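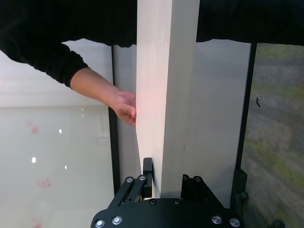

Display Boards: New Storage and Booking from 30th January

The white display boards have moved. They were kept flat in a stack behind the stage at the Ninmont building, and they now stand upright in the rack in the Araya Room, just inside the door on the left. The stack had started to bow the ones at the bottom, and anyone who wanted a particular board had to lift off everything above it.

The rack has 54 slots. Each slot takes one board, long edge vertical. Please don't double them up, even if two seem to fit. The felt lining in the slots tears when it is forced, and we replaced a good deal of it in November.

Moving a board

A tall board is easy enough to carry but awkward to stand up. It wants to twist as soon as the bottom touches the floor. A few points from the people who set up the last members' show:

Keep one hand on the edge at mid-height, with your fingers curled around it, until the foot is properly seated. Holding it near the top feels safer but gives you less control when it starts to turn.

Set the bottom end down first, then bring the board upright. Don't drop it the last inch. The corners are the first thing to go, and a crushed corner can't be filled neatly.

Wash your hands before you start. The matte finish picks up fingerprints and holds on to them. A barely damp cloth will take off most marks if you get to them the same day. Spray cleaners leave a shiny patch that shows under the lights, so leave those in the cupboard.

If you are taking boards through to the long gallery, use the side corridor. The front doors swing back faster than you expect – two boards were chipped there last year.

Feet and clips

The Skonitz feet are in the gray crates under the rack. They come in pairs and are marked on the underside, left and right. Put them back in pairs, please. The older Ultholm feet are still around but have a wider slot, and a board will lean in them unless you add a strip of card. Use them only for the low boards.

Clips are in the drawer labeled 2. Adhesive pads and tape should not be used on the boards at all, including the kind sold as removable.

Booking

Boards are free to members and can be kept for up to two weeks. Write your name, the slot numbers and the return date in the book on top of the rack. If you find damage when you take a board out, write that down too, so the person before you can be asked about it and you are not.

Shewit Negash looks after the book and has the key to the Araya Room on weekday afternoons. For evening or weekend pickup, call the office on extension 622 by noon the day before.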